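Brzozowska キッチンワゴン用 天板保護オイルクロス(16枚入り)

商品番号 469
価格 3,076円(税込)
在庫あり

こんにちは、台所道具の店 Daleck です。今日ご紹介するのは、わたしがこの店を始める前からずっと自宅で使っている天板のお手入れクロスです。店主の私物がそのまま商品になった、うちではよくあるパターンですね(笑)

作っているのは Brzozowska という小さなメーカーで、もともとは家具の仕上げ用の布を織っていたところです。そこが台所向けに出したのがこのシリーズで、厚手の綿に植物性のオイルとみつろうを薄く含ませてあります。袋を開けると、ほんのり蜜の匂いがします。きつい香りではないので、食事の前に使っても気になりません。わたしはこの匂いが好きで、新しい袋を開ける日はちょっとうれしいです。

使い方はとにかく簡単。乾いた天板を普通のふきんで一度拭いて、パンくずや砂糖の粒を取ってから、このクロスを広げて端から端までゆっくり滑らせるだけ。そのまま10分ほど置いて、最後に何もついていない布で軽く乾拭きしてください。乾拭きをさぼると指の跡が残ります。わたしは何度もさぼって、何度も後悔しています。

1枚の大きさは縦横30センチ。うちのワゴンなら、1枚で天板と取っ手まで拭けて、まだ少し余力があります。余ったら木べらの柄を拭いてあげてください。かさかさだった柄がしっとりして、持ったときの感じが全然違いますよ!

使える素材について

お問い合わせがいちばん多いところなので、少し長めに書きますね。

木の天板は、オイル仕上げのものならどうぞたっぷり使ってください。ウレタン塗装のものは油が染み込まないので、表面がべたつくだけになります。塗装がわからないときは、裏側の目立たない場所に水を一滴落としてみてください。玉になってはじくようなら塗装あり、じわっと色が変わるようならオイル仕上げか無塗装のことが多いです。

石の天板も拭けます。ただ、石は種類でずいぶん性格が違うので、最初は隅のほうで試してからにしてください。色の濃い石だとつやが出てきれいなのですが、白っぽい石は油のしみが残ることがあります。しみになってしまうと、わたしにもどうにもできません。大理石にはおすすめしていません。

ステンレスは、水あかを落としたあとの仕上げに使っている方がいらっしゃいます。メーカーの説明書には載っていない使い方なので、お店としては「自己責任でどうぞ」としか言えないのですが、じつはわたしもやっています。

お手入れの頻度

毎日使うワゴンで月に一度、ときどきしか出番のない作業台なら季節ごとに一度で十分です。わたしは11月に一度、家じゅうの木のものをまとめて拭くことにしています。暖房を入れると空気が乾いて、木がいっぺんに痩せるんですよね。まな板を立てている棚も、パンをこねる台も、この時期に拭いておくと冬のあいだ安心です。

前のモデルからの変更点

以前扱っていた Dovetti のクロスをお使いだった方へ。あちらは廃番になってしまいました。Brzozowska のほうが布が厚くて、油の量は少し控えめです。最初の一拭きは物足りなく感じるかもしれませんが、二、三回重ねるとちょうどよくなります。Dovetti は1枚ずつの個包装でしたが、こちらはまとめてチャック袋に入っています。開けたあとはしっかり空気を抜いて、冷暗所で保管してください。冷蔵庫には入れないでくださいね。油が固まって布がごわごわになります。
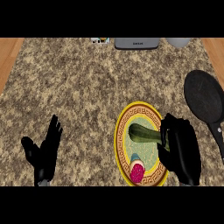
斑点模様の御影石の天板。ベージュに茶の粒が混じった柄です。

よくいただくご質問

洗って繰り返し使えますか、と聞かれますが、使い切りです。洗うと油が抜けて、ただの厚い布になります。わたしは抜けたあとの布を、玄関のたたきの拭き掃除に回しています。

捨てるときの注意をひとつだけ。油を含んだ布は、丸めて放っておくと熱を持つことがあります。使い終わったら水で濡らして、広げた状態で袋に入れ、お住まいの地域の決まりに従って出してください。ここはどうか守ってくださいね。

食材が直接触れる場所に使う場合は、拭いたあと一晩おいてからにしてください。はちみつ由来の成分が入っているので、アレルギーのある方や小さなお子さんのいるお宅では、まな板への使用は避けてください。

一緒に買われている商品

Anotcombe の馬毛ブラシ。木目に入り込んだ粉をかき出すのにちょうどいい硬さです。クロスの前にひと掃きすると仕上がりが違います。
無地の乾拭き用ふきん。生成りと灰色の二色。

送料とお届け

このクロスは厚みがあるので、メール便には入りません。宅配便でのお届けになります。午後2時までのご注文は当日に発送しています。70サイズの箱に収まる範囲なら、ほかの商品と同梱しても送料は変わりません。ブラシも一緒に入りますので、迷っている方はぜひ同じ箱でどうぞ!

袋の口を開けていないものに限り、到着から一週間以内の返品をお受けしています。返送料はお客さまのご負担でお願いします。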